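The Deer Plates

My aunt left me her share of a diner in Grakville, and I want to say right off that I didn't ask for it. I'd been in the place maybe four times in my life. I knew the pie was good and the bathroom door stuck. That was the whole of my business plan when I got off the bus in March with one suitcase and a cold.

The other share belonged to my cousin, who met me at the counter with a ring of keys and a face like a parking ticket. She'd been running it alone, you see. She'd been opening at five, she'd been fighting with the freezer, and now in walks me, with opinions. (I hadn't said any opinions yet. She could smell them coming.)

"You can do the back shelf," she said.

So I did the back shelf. It took me two days! There were bills from Stadis Dairy going back to before I could drive, and a coffee can with 285 dollars in it, all in ones, and a note in my aunt's handwriting that said only "NOT FOR THE ROOF." I showed my cousin. She looked at it for a good long while and then she looked up at the roof.

"Well, what's it for, then?" I said.

"How should I know? She never told me a thing. She told you things."

Now, that just wasn't so. My aunt told me about her knees and about a man from Kanasik who once drove all night to bring her a peach tree, and she told me I should eat more. She never once mentioned money. But I could see my cousin had been carrying that around for years, the idea that I was the one who got told things, and I didn't know how to put it down for her. I made us both some toast.

We went on like that into the spring. I learned the grill. I learned that the fellow in the end booth wanted his eggs sent back once before he'd eat them, it was just part of his morning. I burned my wrist, I broke the good pitcher, I got the bathroom door to quit sticking, and my cousin said "huh" about the door, and I was happy for a week.

Then one slow afternoon she came up from the basement with a box from Shetty's, the old department store, and set it on the counter between us. Inside were the deer plates.

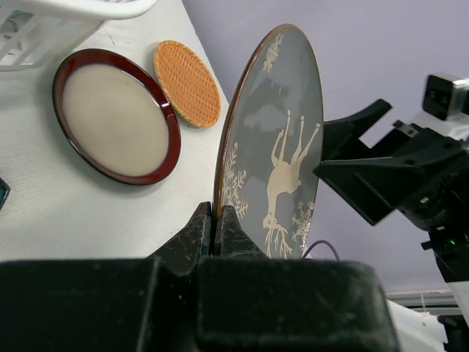 3 min read

I'd forgotten them completely. Blue-gray, thin brown rim, a cream deer with big antlers and the snowflakes all scattered around him. My aunt only brought them out for Christmas Eve, when the diner was closed and we kids got to sit on the stools and spin until somebody felt sick.

"You always got the chipped one," my cousin said.

"I liked the chipped one."

"I know you did. I used to hide it so you'd cry." She was picking newspaper off a plate and not looking at me. "Then I'd find it for you and she'd call me a good girl."

I laughed so hard I had to hold on to the pie case. I'd thought she was a hero! All those years I'd thought, there goes my cousin, who can find anything.

We washed the whole set right then, with the sign turned to closed at two in the afternoon, and the fellow from the end booth rattled the door and went away again. She washed and I dried. The chipped one was at the bottom of the box. She handed it to me without a word and I put it on the shelf by the register, where the coffee can was.

"Stools," she said, after a while.

"What about them?"

"They don't spin anymore. Haven't for years. I bet you 285 dollars would fix the stools."

I called a man about it the next morning, before she'd even finished unlocking.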